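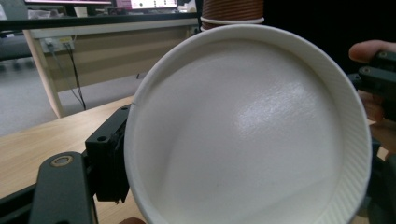
Denley has been turning out paper cups in Warkthorpe for 7 years, and in September 2024 it opened its doors to visitors for the first time. I went with a small party from Rastcombe, mostly people who run cafes or canteens. Our guide was Kyung-tae Wi, who looks after quality on the day shift, and he began with the cup itself. A look inside one explains much of what the factory does: the white wall has a slight shine where the light catches the coating, and the rim is rolled into a thick, smooth band. Rolling takes place late in the process, and Wi said a nick in the rim is the fault his team looks for most.

The tour took 2 hours. We started at the paper store, where the reels come in already coated, and went on to printing and die cutting. The flat blanks are then wrapped around a form, sealed down the side and joined to a base. The forming hall is loud and ear plugs are handed out at the door. A framed sheet by the exit gave the previous day's rejects as 2,763, all of which go for pulping.

After the hall we were shown how cups are stored and set out once they reach a counter. Brown cups are kept upside down in a tall stack, in a round holder with wire loops.

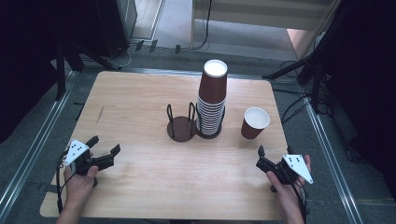 The holders come from Amini, a separate firm, and are sold with the cups to smaller cafes. Several in our group asked about prices and were given a sheet to take away. Wi also answered questions about lids, which Denley buys in.

Tea was served in the canteen afterward. Parking is limited to 4 spaces at the front, so visitors should use the lot across the road. The next open day is planned for July, and places are booked through the front office.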